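Search this wiki Go Random page

Dustar (home robot build)

Dustar is a humanoid robot assembled and programmed in a shared workshop in Skatavberg. It was built as a tidying robot for ordinary rooms, and most of its published work deals with one job: picking up soft objects from a bed and putting them in a basket. The plans, parts list and control software are kept by the Drerkia workshop group, which allows copying for private use.

Background

The project began as a single bench-mounted arm. Members of the workshop wanted a machine that could work beside furniture at normal household height, and the arm was later moved to an upright body with a second arm and a head mount. The first full assembly was finished in November after 17 work evenings. An earlier version on a wheeled base was given up when it proved too wide to pass between a bed and a wall.

The name is a shortening of "dusting arm", although the robot has never been used for dusting.

Construction

The outer casing is silver, with black bands and fittings at the joints. Cables from the head and upper body are left outside the casing so that they can be changed without taking the shell apart. This makes the robot quick to repair but untidy to move, and the build notes advise tying back any loose loops before the arms are powered.

The hands are the part most often rebuilt. Each has separately jointed fingers and a long thumb, and the finger tendons are replaced after every 42 hours of use. The notes give 14 separate checks for a newly fitted hand, most of them to do with cable tension. Builders are told to carry these out with the arm switched off and resting on a cushion. 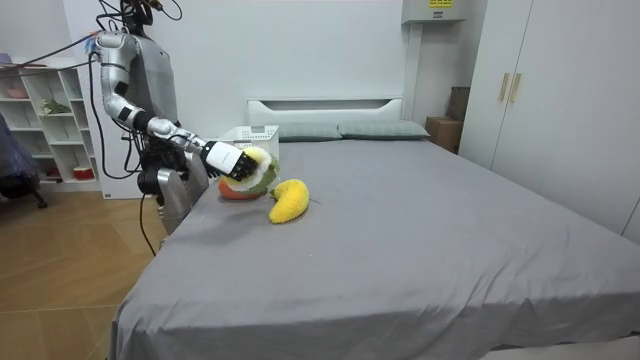
The bed task

The bed task is the standard trial for the robot. A bed is made up with a plain fitted sheet, and plush toys in the shape of fruit are laid on it near an open plastic basket. The robot stands at the side of the bed and has to lift each toy and release it over the basket. The usual set is a banana, an orange fruit and a durian.

Soft toys were chosen because they do no harm if dropped and can be squeezed a long way before the fingers stall. They also change shape when held, so a grip that suits one side of a toy may fail on the other. The durian is the hardest of the set for the control software - it is round, and its open top gives the fingers an uneven surface to close on.

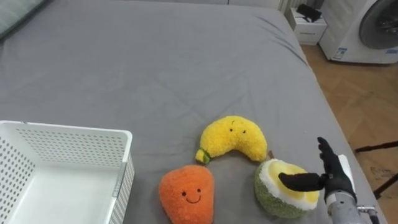 The hand over the durian toy, with the banana and orange fruit also on the sheet.

A trial ends when the last toy is in the basket or when 27 minutes have passed. Toys that fall on the floor are counted as missed and are not put back. The position of the basket is left to the person running the trial, provided the robot can reach it without stepping.

Software

Dustar runs on Lưu, a control program written for the project. Lưu plans the path of the arm in short stages and stops between them to check the position of the hand. Early versions lowered the hand too far and dragged the sheet along with the toy. The present version halts just above the mattress and closes the fingers before going any lower.

Release is handled separately from lifting. The arm first brings the toy over the opening of the basket, waits for any swing to settle, and then opens the hand.

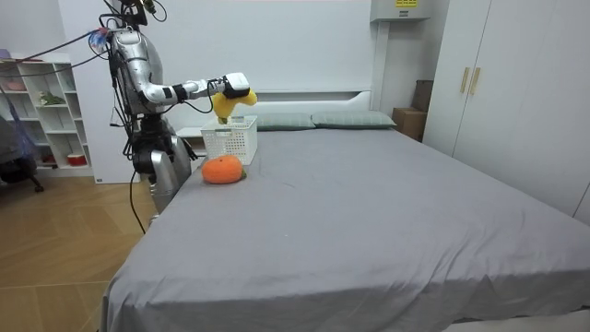 Banana toy held above the basket during the bed task.

Limits

The robot can't fold cloth or make a bed, and it isn't meant to be used without a person in the room. Small hard objects such as coins and buttons are beyond the present hand. A narrower fingertip has been drawn up but not yet tested.

See also: Lưu (control program); Drerkia workshop; Skatavberg

Contact - Copyright Drerkia workshop group - Back to top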